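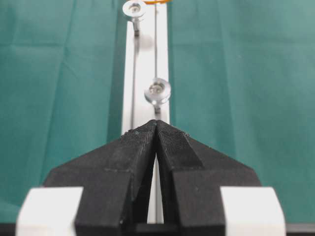

Thema: Teleop-Demos, Draht um Schraube führen

kabelbaum_nord
2. Oktober 2023
Aufgabe: dünnen Draht an zwei Schrauben auf weißer Schiene entlangführen, Unterlage grünes Tuch. Bisher 29 Demos per Fernsteuerung, davon 9 verworfen. Die Policy fährt sauber an, greift den Draht aber zu hoch. Nutzt jemand für so etwas kinästhetisches Vormachen?

Ashwin Shetty
Ja, ausschließlich. Arm in Schwerkraftkompensation, Hand ans letzte Glied. Beim Fernsteuern fehlt dir die Kontaktkraft, und bei dünnem Draht ist sie die einzige brauchbare Information.

t_paltine
Sehe ich anders. Beim Handführen ist die Hand im Kamerabild, später fehlt sie. Das Problem hatten wir bei Brerkero monatelang.

Ashwin Shetty
Nicht bei der Handgelenkkamera, wenn man hinter dem Flansch anfasst.

Lavanya Hegde
Draht grau auf weißer Schiene, der Kontrast ist minimal. Vor der Methodenfrage würde ich die Auflösung prüfen. Auf welche Größe skaliert ihr vor dem Encoder?

kabelbaum_nord
224 x 224. Auf dem verkleinerten Bild ist der Draht neben der vorderen Schraube fast weg — die Reflexe am Kopf überstrahlen ihn.

Lavanya Hegde
Dann zuerst Ausschnitt um die Fingerspitzen, danach neue Demos.

t_paltine
Und Licht flacher stellen. Handführen löst das nicht.

Ashwin Shetty
Die Greifhöhe schon. Nimm 7 Demos von Hand auf und vergleiche.

kabelbaum_nord
Mache erst den Ausschnitt, dann die 7. Melde mich mit Zahlen.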